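Second Lives for Old Towers: Refurbishing Desktop Computers at Plallgate

Project report, Introduction to Computer Hardware
Group members: Mavis Haddad, Reginald Yazzie, Kazue Sakamoto
Project advisor: Floor Postma
July 16, 2026

Why we picked this project

Plallgate was clearing out a storage room in June and had a stack of desktop towers nobody had switched on in a long time. Our class needed machines to learn on, and the after-school homework room needed machines that work. We asked if we could have the towers and got a yes the same afternoon! The deal was that anything we fixed would go to the homework room, and anything we couldn't fix would be stripped for parts and recycled properly.

We had a budget of 713 dollars for the whole project and 30 class sessions to get it done. Before this, only Reginald had ever opened a computer (his uncle's, and he says it never ran quite the same afterward). By the end all three of us could take one down to the bare case and put it back together.

What we did first

We started with a log sheet for each tower. On it we wrote what was inside, what happened when we pressed the power button, and whether there was a drive. Kazue set up the log so that every part we took out got the same number as its tower, written on a strip of masking tape. This felt slow in the first week and we grumbled about it. In the second week we mixed up two sets of memory sticks and found the right homes for them in a couple of minutes thanks to the tape, so the grumbling stopped.

Then came cleaning. The dust was unbelievable. We took the side panels off outside, held the fan blades still, and used short bursts of compressed air. Mavis found that a dry paintbrush gets into heat sink fins much better than the air does.

Drives and cables

This was our favorite part of the project. Most of the towers use SATA drives, which have two connectors side by side: a narrow one for data and a wider one for power. The power connector has an L-shaped key inside, so it only fits one way up. The drives sit in a metal bay, and on some of the towers the bay is so close to the other parts that you are working by feel. 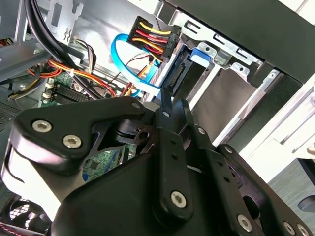 Figure 1. SATA power connector on the back of a drive in its bay, with the yellow, red and black supply wires.

The wire colors mean something, and once we learned them we started seeing them everywhere. On a standard supply, yellow carries 12 volts, red carries 5 volts and black is ground. We unplugged each tower from the wall and held in the power button for a few seconds before touching any of it, and we all wore wrist straps. To remove a power connector you grip the plastic housing and pull straight back. You never pull on the wires. Reginald made a sign that says so and taped it over the bench.

Our biggest mystery was a tower that saw its drive on some mornings and not on others. We swapped the data cable, then the drive, then the data cable again. It was the power plug, sitting just slightly crooked. We pushed it in evenly and ran a full drive test overnight, and it passed. We now check both plugs before we swap anything.

Wiping and reinstalling

Every drive was wiped completely before reuse. Mr. Rosenthal (Ezekiel Rosenthal, who looks after the school network) showed us how to boot from a USB stick and run the erase, and he signed each log sheet when it finished. The longest one took 1855 minutes! That drive was slow and had bad sectors, so it went into the recycling box in the end. The machines that passed got a free Linux system and a typing program for the younger kids.

Problems

We ordered the wrong memory once, and had to send it back. Four of the towers had dead power supplies, and we decided not to open those at all because they can hold a charge. We also stripped two case screws by using a screwdriver that was too small.

What we would change

We would buy the good screwdriver set on day one. We would photograph every cable before unplugging it, which we only began doing halfway through. Kazue would also like to add a section to the log sheet for noises, as a clicking drive is worth writing down early.

Thank you to Ms. Postma for letting us take over the back bench, and to Mr. Rosenthal for answering the same question about boot order many times. The log sheets are in the blue binder next to the bench, and next term's group is welcome to use them.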